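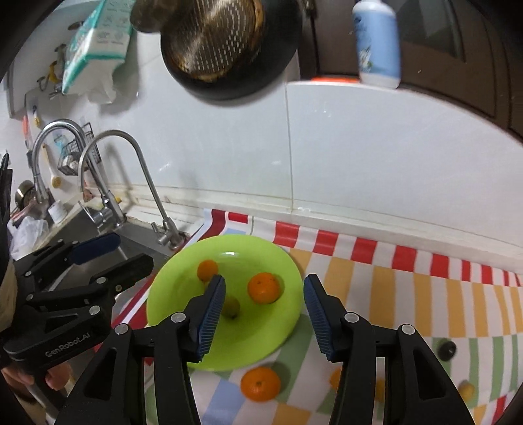
Progress report to Stusance
Project: Shared kitchen and sorting work at the Løken site
Prepared by: Wenche Engström, Rarnport
July 2, 2019

Since our last report we have moved from planning to daily work. The demonstration sessions are now part of the normal shift, and the staff do them in a kitchen with hand-held grippers. Most tasks are small ones, such as placing fruit on a plate or moving it off again. The recordings go to Prutell, who will use them to prepare the sorting arm for our packing room.

In this period we saved 2,057 demonstrations. We removed 36 of them after review, mostly for the reason that the worker had changed the task in the middle.

Staff and working time

At present 7 employees take part. All of them come from the packing room, and they keep their usual pay during the sessions. We had planned longer sessions, but the wrists become tired when both hands hold a tool. After talks with Tormod Sandberg, the shift leader, we shortened the sessions and put a pause between them. The number of recordings per day went down a little. The complaints about pain in the thumb also went down.

Two employees asked to return to full-time packing, and this was arranged without any change to their contracts. One of them wrote that she did not like to be the teacher of a machine that may take her place. We have given this comment to the management, with her permission, and we think it deserves a proper answer. The answer so far is that no position will be removed before the end of the trial. The staff would like to know what happens after that, and so would I.

Other people have found the work interesting. They noticed that they never think about how they pick up a soft fruit, and now they must. Tormod has begun to write down their advice – how far to open the jaws, from which side to come – and these notes are used when a new person starts.

Difficulties

The written instructions from Prutell were in English only, with many technical words. We translated them ourselves, and this took more hours than we had in the budget. We ask Stusance to accept these hours under training costs.

Next period

The arm should be delivered in October. Before that we need a decision on who may stop it during a shift. Our proposal is that every person in the packing room has this right – not only the shift leader. We would also like to hold an open meeting with the staff before delivery, and a representative of Stusance is welcome to attend.

Wenche Engström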